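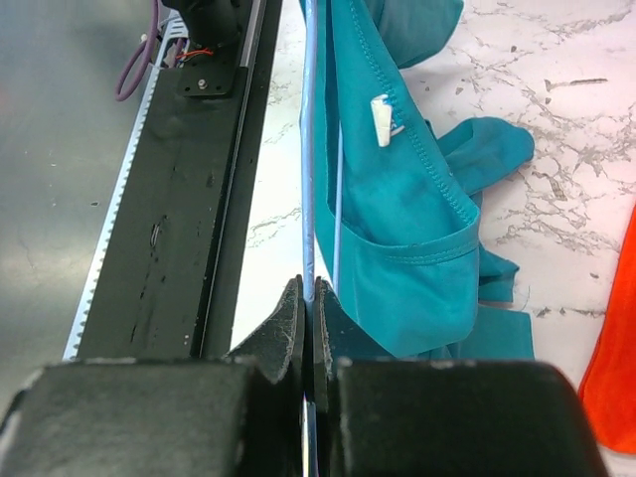
What stopped the folding station in June?
The gripper failed to let go of a strap when it was told to open, and the arm carried on to its next move with the garment still attached.

Minutes of the fault review meeting
Enham site, 10:30 a.m.

Present: Lourenço Cunha (chair), Lurdes Abreu (maintenance), two operators from the garment line, one technician from Tradard by phone.
Apologies: the Nogueira account manager.

1. Previous minutes
Agreed without changes. The item on spare belts is carried over again.

2. The stoppage
Lurdes went through the log. The station was running the Nogueira returns - swimwear and underwear, mostly items with thin straps. The arm picked a garment by the strap, moved to the fold position and was given the open command. The controller recorded the gripper as open. The strap was still held. The arm started its return move and pulled the garment along with it until the operator pressed the stop button.

No one was hurt. The garment was written off. The station was down for 90 minutes.

The operator said she had reached toward the counter to straighten the next piece just before the return move began. She pulled her hand back when she saw the strap go tight. Lourenço asked that this be recorded as a near miss and it has been.

3. Cause
Lurdes has had the gripper apart on the bench. She found lint packed around the base of the fingertips, enough to keep one finger from travelling its full distance. The position sensor reads the drive and does not read the finger itself, so the controller had no way to know.

Tradard said the cleaning interval in the manual is 600 cycles. Our schedule says once per shift, and on a busy shift we go well past 600. The technician said stretch fabrics shed more than the cotton the interval was set for, and he would expect to clean sooner on this kind of work. He could not give a number.

There was some discussion of whether the Wusura software update played a part. The update went in the week before. Lurdes does not think so, as the open command was sent on time. Tradard will look at the log anyway.

4. Safety
The light guard on the operator side was muted at the time. It is set to mute during loading and stays muted for 15 seconds afterward, which covers the start of the return move. Lourenço said this was not acceptable and that the station will not run with an operator at the counter until it is changed. The operators asked what they should do about the backlog. It will be folded by hand for now.

5. Actions
Lurdes - clean the fingertips every 30 minutes of running and keep a written record. To be reviewed once there is enough in the record to set a cycle count.
Lurdes - change the guard muting so it ends before the arm moves, and test with both operators present.
Tradard - check the log, and quote for a sensor on the finger.
Lourenço - complete the near miss report and tell Nogueira about the written-off item.
Operators - report any slow release, even if the strap comes free by itself.

6. Other business
The stop button on the far side of the station is hard to reach when the carts are parked there. Carts to be kept by the door until a better spot is found.

Next meeting to be called when Tradard has replied.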